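24 Mar 2022

Prulley wallpaper pack, quotes set. Went through reader votes for the May calendar. 1648 in, 35 quotes shortlisted, only 11 wanted. Dropped four for being too long to read on a phone.
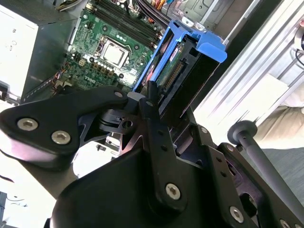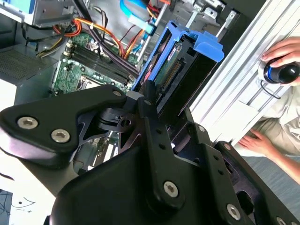
Font still undecided – Detolham is easier on the eye, Vurnerau looks better large. Try both on the "begin again" one.

Comments

Prefer the plain backgrounds.

Can we keep the morning quote from last year?

Last updated: same day, evening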